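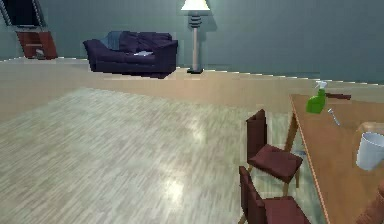
Rendered rooms are where you get your mistakes cheap, according to Girish Sachdeva, and he says he has made plenty of them. I called him on 27th October to hear about Kevix, the household-robot planner he has been building in Flirstead with Kuldeep Tripathi, and I'd barely said hello before he was off.

4 min read

"People ask me about grasping all the time," he told me. "Grasping is fine! What kills us is the robot forgetting what it saw ten seconds ago."

So that's what Kevix is for. The robot gets a chore in plain words (fetch the spray bottle, put the cup away), looks around a simulated living and dining room, and keeps a running list of what it has seen and how sure it is about each thing. When it turns its back on the table, the list stays. Older planners the pair tried would go hunting for the same cup all over again, which Girish finds painful to watch.

They ran 1,146 chores through the simulator in August, spread over 130 room layouts. With the list switched on, the robot finished 77 percent of them. I asked what went wrong with the others, and Kuldeep, who had been quiet on the line until then, laughed.

"Glass," he said. "Anything see-through. And shiny floors – it'll see a bright patch and decide there's an object there. Then it writes that down and believes it forever."

Forever was the bug, apparently. The newer version lets a belief fade unless a second look backs it up, and Kuldeep spent most of a month arguing over how fast the fading should go. Too quick and you're back to forgetting the cup. Girish wanted one setting for everything, Kuldeep wanted one per object, and they ended up with one per object (I got the feeling this is still a sore point).

I wondered whether any of it would hold up in a real house. "Some of it," Girish said. "The lighting will hurt us. Chairs too – people move chairs constantly, and ours stay put until we tell them to move." They plan to try a real apartment next, with 446 of the same chores, and he wouldn't give me a guess at the score. Kuldeep would, but he asked me to keep it out of this.

Related
Wukby and the trouble with stairs
How Thakur teaches an arm to fold towels
A morning in the Flirstead robot lab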